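How to Clear a Shared Office Desk in 20 Minutes

Posted Apr 16, 2022 in Desk & Office

Long shared desks fill up slowly. Since February we have used the same short routine at the Penora office, and it works on any desk with a hard, wipeable top.

You will need a damp cloth, a dry cloth, a small tray and 3 cable ties. Reusable ties are better than the plastic kind you have to cut.

Step 1. Drinks first
Take every cup and bottle off the desk before you touch anything else. A spill on a keyboard costs far more time than the rest of the job put together. Close any open caps, and carry bottles upright by the neck. 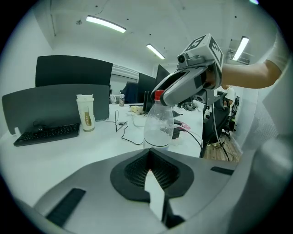
Step 2. Sort what you took off
Empty cups go in the trash and full ones go to the kitchen counter. Pour leftover coffee down the sink before you throw the cup out. Disposable cups with a sleeve, like the white one standing by the keyboard, come apart first: lid in one bin, sleeve in the paper bin. A bottle that still has water in it can go back to its owner - if no one claims it by the end of the day, empty it and recycle it.

Step 3. Cables
Follow each cable from the plug to the device. Unplug the ones that lead nowhere. Gather the slack in a loose coil, wide enough that the cable does not kink, and put one tie around it. Push the coil back against the partition.

Step 4. Wipe down
Lift the keyboard, turn it over and tap out the crumbs. Wipe the desk from the back edge toward you with the damp cloth, then go over it with the dry one. Keep the damp cloth away from outlets.

Step 5. Put things back
Only what gets used every day goes back on the desk. Everything else goes in the tray, and the tray goes in a drawer.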